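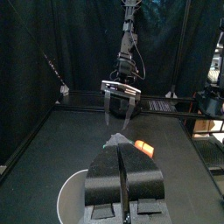 **Rocío Huamán** wrote:

Check the finger mounting screws before you touch anything in software, please! I spent most of April chasing a "calibration problem" on our Nandden cell, re-ran the wrist camera routine more times than I care to admit, and the whole thing was one pad that had walked back on its seat by less than the thickness of a business card.

---

**derport_dan** wrote:

Thanks Rocío, and sorry all, I hit post before I'd typed anything. Let me back up. Two arms facing each other over a black table, curtains on the left and the back, wrist camera on the near one. The left arm has the black fingers you see up close, the far one still has the metal housing with the two flat gray fingers. We're on the Cistico controller, and the job is tabletop pick and place with soft stuff and small stuff mixed together.

The trouble is the far arm. One of its fingers sits at a slant compared to the other. It picks up hard things fine, but cloth slides out on the slanted side, maybe every third try. I re-homed the gripper on 12th November and it was good for 200 cycles, then it started drifting again. Is this wear, or am I missing a step?

---

**mbeckett** wrote:

Could be wear, but drifting back after a re-home smells like a loose pivot to me. Power down, wiggle each finger by hand and see if one has more play than the other. If it does, pull the finger, clean the seat, put a drop of medium threadlocker on and let it sit overnight. I know overnight is a pain when you want to get running again – I've cheated on that and I've always regretted it.

---

**quietcell** wrote:

I'd go a little gentler than that. Threadlocker on those small screws is a nuisance when you swap fingers as often as most of us do, and I've stripped two heads getting them out again. We just put a check on the sheet: every 108 cycles, stop, driver on each screw, back to work. It takes a minute and our fingers have stayed put since spring.

---

**mbeckett** wrote:

A minute every 108 cycles adds up, friend. But fair enough on the stripped heads, I've been there too. Warm the screw with a soldering iron first and it comes out a lot easier.

---

**Rocío Huamán** wrote:

You're both right, depending on how often the fingers come off! Dan, one more thing while you have it apart. Look at that cable looping off the side of the far wrist. If it's too short for the full roll it tugs on the wrist at the end of the move, and that can look an awful lot like gripper drift. Ours did both at once, which was a fun week. Roll the wrist all the way each direction by hand and watch the loop.

---

**derport_dan** wrote:

Okay, powered down and wiggled. The slanted finger has play, the other one has none, so mbeckett gets that one. Cable has slack both ways. I cleaned the seat and I'm going to try it without threadlocker first and do quietcell's check, and if it moves inside 200 cycles I'll get the blue bottle out. Spare pivot pins from Sheehan are on order either way, they're quoting 72 hours.

---

**quietcell** wrote:

Mark a line across the screw head and the housing with a paint pen while you're in there. Then you can see at a glance if it has turned.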